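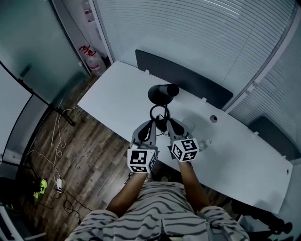 Lucie Tremblay writes that her Ellari 65 split a close double star at 148x on its first night out. Perhaps it did. We sell the thing and have never got it to behave above 100, so treat her report as the lucky end of the range.

Ellari 65 refractor, by Jatuver
Focal length: 405 mm
Weight with tripod: nearly 21 lb

The box promises "deep space in colour". Expect grey smudges, a good Moon and Jupiter's four big moons. The finder is poor and the tripod shakes in any wind. Comets? Bright ones, from a dark site. Spare eyepieces are out of stock until December.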